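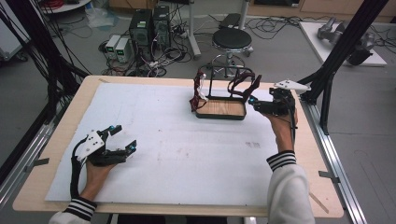 Dulora Television Forum
Episode Discussion: "Enache", Season 7

Moderator_Cliseo
Members are reminded that this thread concerns the episode broadcast on Sunday. Plot details from later episodes should be posted in the spoiler section.

harrowgate32
I wish to register my disappointment with the courtroom story. The sister's confession was given two minutes of screen time after a full season of preparation.

D. Iglesias
I must respectfully disagree with the previous member. The confession was brief by design, and the silence afterward was the strongest moment of the hour. My complaint concerns the dinner party, which repeated the jokes of the premiere.

viewer2932
Could a member confirm whether the uncle was recast? The credits passed too quickly on my set.

harrowgate32
He was. The change took effect with the March episodes. As to Mr. Iglesias's point, a silence cannot replace a missing explanation. We still do not know who paid the lawyer.

D. Iglesias
The lawyer's fee was addressed in episode four, in the scene at the bank.

harrowgate32
I have reviewed that scene. It refers to the house and makes no mention of the lawyer.

Moderator_Cliseo
Questions about episode four should be continued in its own thread.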